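Highest point of a region: does a shelf island count as part of the mainland?
Geodesy and Highpoints board > Definitions and lists

dreltik_datum
Splitting this off from the prominence thread before it gets locked. The Masri list gives the Sedton Peninsula highpoint as the 480 m summit on the mainland. Utora Island sits on the same continental shelf, 3 km offshore, and tops out at 698 m. The list excludes it without stating a rule. Either the region is the landmass above mean sea level, or it is the administrative unit, or it is the shelf. The list seems to use the first for Utora and the second for the northern boundary, where the limit follows a survey line with no physical expression at all. I would like one criterion applied throughout.

contourcreep
The criterion is in the list notes, third paragraph: "contiguous land at mean high water". Utora is not contiguous. I don't see the inconsistency.

dreltik_datum
Contiguous land does not stop at a survey line. Apply that paragraph to the northern boundary and the highpoint moves well inland, to a range no one associates with the peninsula. So the paragraph is not what is deciding the matter.

saddle_and_col
Two separate questions here. A region needs a boundary, and a boundary can be partly coastal and partly conventional. Most peninsulas are like this, as there is no natural inner edge. Using a conventional line on the land side does not oblige you to use one on the sea side.

On the shelf argument: a shelf is a bathymetric feature. If you admit it you also have to decide on a depth cut-off, and the sill between Utora and the mainland is 19 m at its shallowest on the current chart. Choose a 15 m cut-off and the island is out. Choose 20 m and it is in. I would not want a highpoint to depend on that.

gridnorth_again
Agree with saddle_and_col on the depth problem. I reran the key col for the 480 m summit last night using the newer elevation tiles and the col position shifted one cell east. No change to the summit height. I'll post the raster when I have it exported.

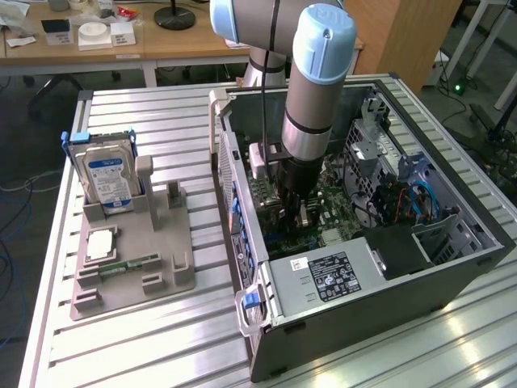 Tower on its side, panel off.

contourcreep
Which vertical datum are the tiles in? The older set was ellipsoidal and had to be corrected with a geoid model. If someone forgets that step the absolute heights are rubbish, although the drops barely move over a short distance.

gridnorth_again
Orthometric, already corrected by the supplier. I checked against two benchmarks near the Sedton lighthouse and the residuals were under the stated accuracy of the tiles. The script reads the datum from the header and stops if the field is blank.

tidal_notch
I'm going to disagree with both sides. Mean high water is a poor choice for this coast because the isthmus at the neck of the peninsula is a gravel bar. At the highest spring tides it is awash at its low point. Under a strict high-water rule at the astronomical maximum, the peninsula is itself an island a few times a year. If you are prepared to smooth that over by using a mean, you have already accepted a convention for the sea side too.

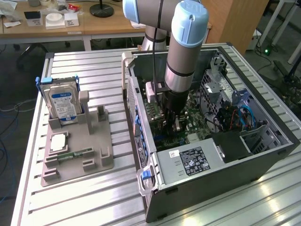
Re: Highest point of a region: tide level and the isthmus

saddle_and_col
Using a mean is not smoothing anything over. It is the level at which coastlines are mapped, and the list has to agree with the map if people are going to check it. The gravel bar is above mean high water along its full length, so it is land.

tidal_notch
It was above it at the last survey. The bar migrates.

contourcreep
Then the list carries a survey date, as it should in any case. I'd support adding a date column. I would not support recalculating after every storm.

dreltik_datum
I can live with "land contiguous at mean high water, bounded inland by the Sedton survey line" provided both halves are written into the notes. My objection was always that the second half is missing. I still think Utora should have its own row. It is higher than anything on the peninsula, and a visitor reading the list would not learn that it exists.
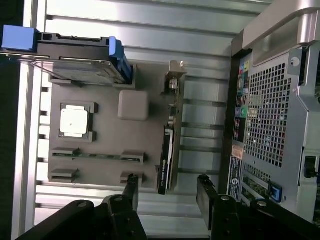

Re: Highest point of a region: proposed wording

saddle_and_col
Draft for the notes:

"Mainland highpoints are taken on land contiguous at mean high water. Where a region has no natural inland limit, the survey line in force is used. Islands on the same shelf are listed separately and are not ranked with the mainland."

contourcreep
Fine by me. Change "in force" to "named in the entry". Lines get revised and nobody updates the page.

tidal_notch
I don't agree with leaving the islands unranked. Tasmania is on the Australian shelf and people rank its summits with the mainland's all the time, or leave them out, depending on which result they like. A separate table will be read as a demotion.

dreltik_datum
A separate table is still better than the present omission. Could the Utora row also carry its prominence? For an island highpoint it equals the elevation, so there is no col to argue over.

gridnorth_again
I'll add it to the same upload as the raster. Prominence 698 m, parent field blank, col at sea level.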